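Kalow Open Drawer, white
Sold by Prosser Home, Flevport
Item 300-K

The maker's leaflet calls the Kalow "a complete storage solution for the family home." It is a drawer with no lid. We stock it all the same, because people keep asking for something low that a child can reach into, and most of what we tried before it was worse.

What you get is a wooden box, open at the top, painted white on the sides. The back panel is left light. Tirnex, who make it, say the unpainted back is a design feature. We suspect it saves paint, but it looks fine and hides scuffs better than the white does.

Small screw holes show on the inner wall toward the back. They are for the runners, if you want to slide the drawer into a Tirnex frame (sold separately, and we think overpriced). Used on its own as a toy box, you can ignore them or fill them.

Soft toys are what it suits best. A plush banana and a couple of small balls leave plenty of room to rummage, and a child can see what is in there without tipping it out. Whether that means the toys go back in at bedtime is another matter, and the leaflet's promise of "tidier rooms in 5 days" should be read as advertising.
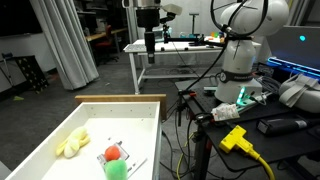 Llinos Price wrote to us that she bought two in July and would buy a third, but only for plush. Her son's wooden blocks chipped the paint along the top edge within 3 weeks, and she wanted to know why the listing had said "scratch resistant."

Fair question. The wording came from the maker and we have taken it out. Touch-up paint is not included, though any plain white satin will do.

Details
Height: 32 cm
Material: wood, white painted sides, light back panel
Lid: none
Assembly: 5 minutes according to Tirnex, longer according to us
Cleaning: damp cloth, no bleach

Returns
Unused drawers can come back to the Flevport shop with the packaging. We don't take back drawers that have had stickers on them.

Page last checked 19/04/2026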